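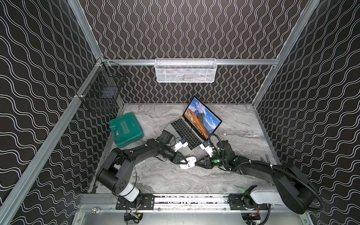
Softer springs would do more for lap times at Ketonska than any new shock, one reader wrote after the April round, and the sector times mostly back that up.

The Ketonska lap measures 1357 meters and is mostly sand over a hard clay base. By the second moto the sand has been pushed to the outside of the turns, and the clay shows through on the braking lines. A bike set up for the deep stuff in the morning then runs too low at the rear and pushes wide on entry.
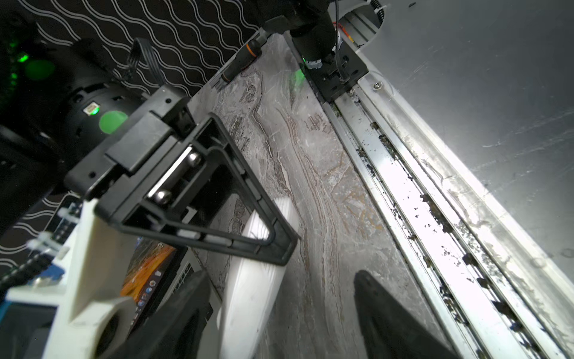

Grooved aluminum rail alongside a marble-patterned top.

The Cukov team ran the Clirkon shock with sag set two millimeters higher than at the opener and left the fork alone. Low-speed compression went out by one click between motos. Rebound stayed put — the rider asked for more, but the rear was already packing down over the nine rollers behind the start straight.

Wijesinghe Racing took the other road and fitted a lighter spring with a stiffer valve stack. Its best lap came early. Over the last third of the moto the bike lost time in every sector that had rollers in it, and held its pace only on the flat back section.
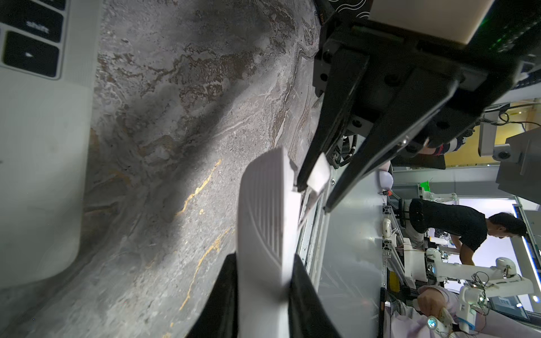 Ribbed white plastic part held between black fingers.

Gearing is a smaller question here. The start straight runs 221 meters to the first turn, long enough that most 250s reach the limiter in third on the standard sprocket. One tooth fewer at the rear cures it but leaves the bike between gears out of the hairpin. Both teams kept the standard sprocket for the second moto.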